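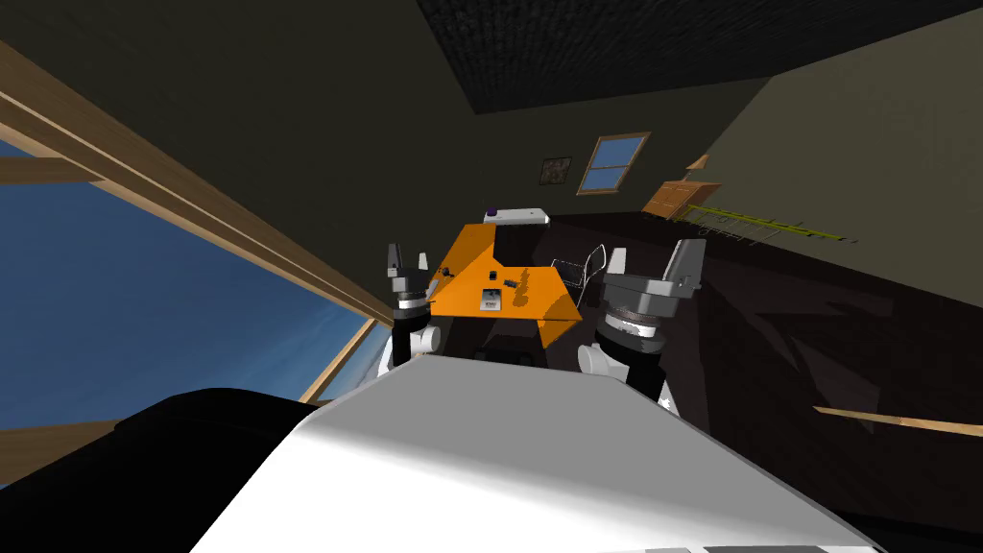 Nhyira Laryea has spent 21 years dealing with damp in other people's walls. She trained as a building surveyor, moved to Steldale to join the practice run by Arturo Morelli, and now handles most of its work on solid-walled houses and small industrial units. We met on a Monday in November at the firm's office, where a moisture meter was holding down the post.

Her first complaint is about the meter. "It measures electrical resistance between two pins and it is calibrated for timber," she said. "Put it in plaster and you get a number. The number goes up if there is water, and it goes up if there are salts, and it goes up if somebody papered the wall with foil-backed lining in the seventies. People read it off as a percentage of moisture. In masonry it isn't one."

Her own method is slower. She drills samples from the mortar bed at 4 heights, seals them in jars, weighs them, dries them in an oven and weighs them again. A second test, at controlled humidity, gives the share of the moisture that the salts could have drawn from the air. The difference is what she works from. "If the profile drops steadily from the floor upwards, I will consider ground moisture. If it is flat, or it peaks at a metre and a half, I go outside and look at the gutters."

The gutters are usually worth the walk. Of the surveys the practice has on file, 1,739 at the last tally, she says the larger part end with rainwater goods, high external ground or a leaking pipe. Chemical injection is recommended in very few. She was unwilling to give a figure for those until the older paper reports have been entered.

I asked about render. Her colleague Vittoria Bassi, who joined us for part of the conversation, answered first. "Cement render on soft stone is the commonest job we have. It cracks at the openings, water gets in behind it, and then it can't get out at anything like the same rate. The owner sees a stain indoors and pays for a tanking slurry. So now the wall is sealed on both faces."

Laryea was more cautious. Cement render that is sound and well detailed can be left for years, she said, and hacking it off can take the face of the stone with it. She tests a small area first, usually low down on a north elevation, and leaves it open for 2 weeks before deciding. Where the render does come off, she specifies a lime coat in three passes and insists that the first is keyed and cured properly before the second goes on. Most failures she is called back to involve a second coat put on too early, or a wall left unprotected from wind.

Surface appearance is a poor guide to any of this, in her view. Clients send photographs and expect an answer by return. A dark, mottled wall with lighter grey flecks and streaks, of the sort shown here, could be weathered stone, coarse concrete or plaster that was never finished, and the first question is always what the material is. Flecks may be salts, aggregate or old limewash. "I can't tell you from a picture," she said. "I can tell you where I'd put the drill."

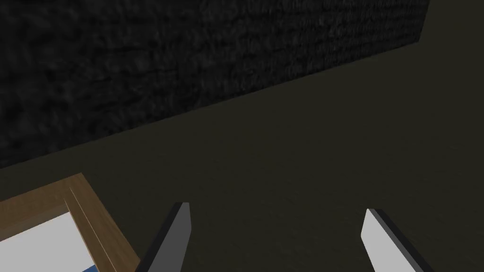
The firm's longest-running case is a former dye store at Cirkach, where Marcelle Perrin keeps the monitoring records. Sensors were set into the wall at three depths before the cement was removed, and have been read monthly ever since. The inner face responded slowly. "Everyone wants to redecorate in the spring," Laryea said. "A thick wall takes as long as it takes. The old rule of an inch a month is optimistic if the building is unheated."

Heating is a subject on which she and Morelli disagree. He favours low background heat throughout drying. She prefers ventilation first and heat later, on the grounds that rapid drying brings salts to the surface all at once and damages new plaster – an argument they have had on site more than once.

Her advice to owners is short. Clear the gutters, lower the ground outside to at least 150 mm below floor level, and wait through one winter before signing for anything that comes in a drum.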